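4.2 Small loose things on shared tables

I came into this part of the study thinking it would be about paper. Everybody I talked to before we started complained about paper, and our coding sheet (Appendix B, the long one, sorry) has nine separate codes for it: mail, printouts, sticky notes, receipts and so on. Then Talha Pirzada and I went through the first batch of table visits and the code we kept reaching for was the one at the very bottom, "small loose, other." So we split it up and started over, and I'm glad we did, even though it cost us most of November.

By small loose things I mean the stuff that has no fixed home and is too little to feel like a mess on its own. Rubber bands, paper clips, twist ties, pen caps, bits of string, the plastic tabs off bread bags. You wouldn't get up from your chair to put one of them away. In the diaries people wrote about them in a sort of shrug. One participant at Cletberg put down "bands, the usual" on 6 different days and never said anything more about them. I love that entry.

We logged 200 table visits over the two sites, Cletberg and Sirwood, and small loose things turned up in 57 of them. I want to be careful with that number. A visit got the code if there was even a single clip lying out, so it says nothing on how much stuff there was, only how often there was any. Talha wanted a weight or a volume measure and we did try it with a kitchen scale for a while, but a rubber band weighs so little that the scale mostly read zero, and people got annoyed at us for picking up their things. We dropped it.

What I find more interesting is where the things end up. Going by the diaries, they seem to go through stages. First they're in use, around a bundle of something. Then the bundle gets opened and the band lands wherever the hand was, which is usually the middle of the table, in front of whoever is working. After that it either gets swept into a group with others of its kind or it drifts. The ones that get grouped tend to be grouped on top of something: a tray, a lid, a book, a piece of board, a folded cloth. Aileen Galang started calling these "islands" in her field notes and the name stuck with all of us (the reviewers of our pilot hated it, but I'm keeping it). An island doesn't need sides. A flat thing with an edge is plenty, and people will drop their bands on it from then on without talking it over.

Containers do worse than I expected! At both sites the larger bins took in bigger items, and hardly any diary mentions walking a rubber band over to one. When I asked about this in the closing interviews the answers were nearly all the same. A big bin is where things go to stay. You'd have to dig for a rubber band at the bottom of it, and by the time you'd found it you could have borrowed one from the next table. Lids made it worse, but open bins weren't much better.

Then there's the matter of the things that never move. Plants and lamps sit at the back of the table, or on the ledge behind it, in nearly all of Aileen's sketches, and they keep the far side clear simply by being there. People wipe around them. I had a pet theory that a plant makes people tidier in general and I have to report that our data gives me nothing on that. One Sirwood participant told me she tidied before watering so the drips wouldn't get on anything, and I got very excited for an afternoon, but she was the only one.

Color comes up more than I thought it would, too. Two people at Sirwood sorted bands by color in the first week and then quit. Most diarists mentioned color only when they'd lost something against the tabletop, and yellow or tan bands on pale wood were the usual complaint. Red ones got picked up first, or at least got written about first, and I can't separate those two with the diaries we have.

Figure 4 is from Sirwood and goes with the island notes in Table 3. Compare where the loose bands lie with where the little bundle is. 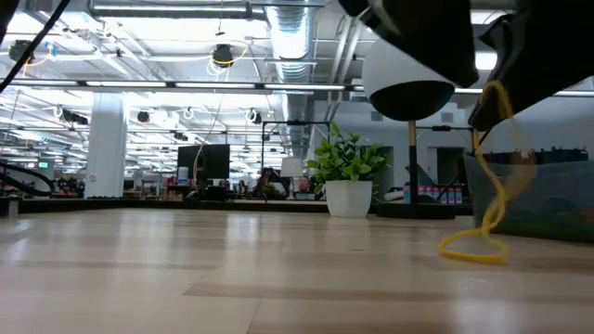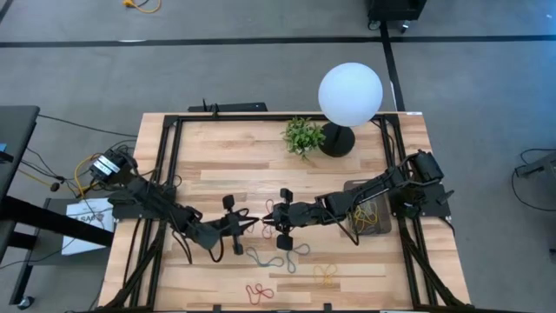

Figure 4. Wooden worktop at Sirwood. First view: the ledge past the tabletop, with a potted plant, and a see-through bin with a black rim at the right. Second view: loose rubber bands in several colors, and a small yellow bundle on a dark brown board (coded as an island).

4.3 What the diaries leave out

The diaries were filled in at the end of the day, and people's memory for a paper clip is about as good as you'd guess. Anything put down and picked up again before lunch is probably missing. We also leaned on each person's own idea of "loose," and a couple of diarists told us later that they'd skipped anything sitting on a tray. Those entries were left as written, and Aileen's sketches fill in part of the gap for Sirwood. For Cletberg we only have sketches from the last two weeks.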